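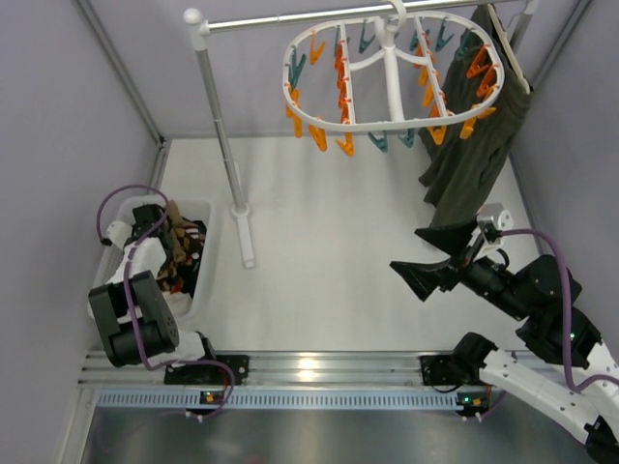 Home | Forums | Range & Regs | Search | Log In

Storage rule comment period - anybody reading this thing?

bortolotti_bill wrote:
Well folks, the county is back with another draft on how we keep our long guns at home. I read the whole packet over two pots of coffee, and section 9 says a locked closet won't count anymore. I've kept my grandfather's deer rifle in a locked closet since I was married, and I'd sure like to hear what the rest of you make of it before the hearing on Thursday, August 27, 2026.

plestport_pam wrote:
Bless you for reading it, Bill! I'm going to disagree with you a little, though, and I hope we stay friends. We have grandkids in and out all summer and I bought a steel cabinet years ago - best money I ever spent. A closet lock is something my nephew could open with a butter knife.

oldcreek wrote:
Pam, nobody's against cabinets. My gripe is the county telling me which one. The fee is $90 for the inspection, and that's on top of whatever you pay for the cabinet. Ailbhe Daly asked at the last meeting where that money goes and never got a straight answer.

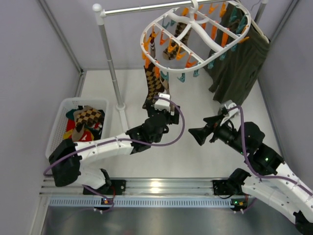

plestport_pam wrote:
The damp is what I'd worry about, Bill, if you do move that rifle into steel. Mine sits in the laundry room and I learned the hard way to keep wet things well clear of it. A sock hanger like the white oval one up there, hooked over a rack bar, is fine across the room, but don't put it next to the cabinet door. Get yourself a drying rod and wipe everything down every month or so.

bortolotti_bill wrote:
Still friends, Pam, always. I'll look into the rod. I'm still going to speak against section 9.

Comments (2)

Stavard_Sue: Written comments count too if you can't make the hearing.

gus211: I'm with Pam on the cabinet and with oldcreek on the fee.

Recent threads
Brotitz cabinet hinges sticking
Club range hours for August
Passing down a family rifle - what paperwork?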